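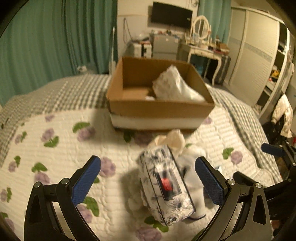

4. Assembling the Astel Bed Frame

4.1 Before you begin

Read this section in full before opening the hardware pack. Two adults are required for steps 3 through 6. The tools needed are a Phillips screwdriver and the hex key supplied in the hardware pack. Do not use a power driver on any part of the frame.

The assembled frame measures 2,000 mm along the side rails. Allow enough room to walk along both sides and the foot end while you work. If the frame replaces an existing bed, remove the old bed from the room first.

Check the parts against the list inside the front cover. If a part is missing or damaged, stop and contact Derndale Customer Service with the batch code printed on the headboard label. Parts from earlier Derndale frames do not fit the Astel model.

CAUTION: Keep children and pets out of the room until assembly is complete. Small parts present a choking hazard.

4.2 Joining the rails

1. Lay the headboard face down on a blanket or other soft surface.

2. Fit a metal bracket to each lower corner of the headboard, with the open hooks facing the foot end. Tighten the screws by hand.

3. Raise the headboard. One person must hold it upright until step 5 is complete.

4. Lower the hooks of the left side rail into the left bracket and press down until the rail sits level. Repeat on the right.

5. Attach the footboard in the same manner.

6. Measure from corner to corner in both directions. If the two measurements differ, loosen the bracket screws, push gently on the longer corner, and measure again.

7. Tighten all bracket screws with the hex key. Stop when the key resists firm hand pressure.

Note: The side rails are marked L and R as seen by a person standing at the foot of the bed.

4.3 Center beam and slats

8. Set the center beam in the notches at the headboard and footboard. The support legs must point down.

9. Turn the foot of each support leg until it rests on the floor. On carpet, give each foot one further half turn.

10. Unroll the slats from the headboard end. There are 19 slats, joined by two fabric straps. The straps must lie on the underside.

11. Fix the first and last slats to the side rails with the short screws. The remaining slats are held by the straps and need no screws.

The tops of the slats should stand 185 mm above the floor when the legs are set at the low position. To use the high position, see Section 5.

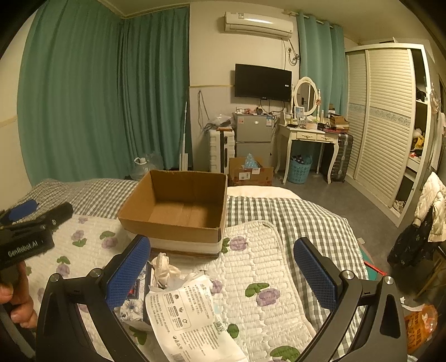

4.4 Placing the mattress

12. Leave the frame without a mattress for one hour, then check the bracket screws again and tighten any that have loosened.

13. Lift the mattress onto the slats. Do not drag it over the footboard.

14. Confirm that the mattress does not overlap the side rails at any point. A mattress that overlaps the rails is the wrong size for this frame and must not be used.

If a Ruchti slat cover is to be fitted, place it between the slats and the mattress with the printed side up. Tie the corner tapes to the side rails, leaving the brackets clear.

WARNING: The total load on the frame, including mattress, bedding, and occupants, must not exceed 207 kg. Do not stand or jump on the slats, with or without a mattress in place.

4.5 After assembly

Check all screws after the first two weeks of use and every six months from then on. Keep the hex key with this manual. The frame must be taken apart before it is moved to another room; follow steps 1 through 11 in reverse order.

A light creak during the first few nights is normal. If it continues, refer to the table in Section 7 before requesting service.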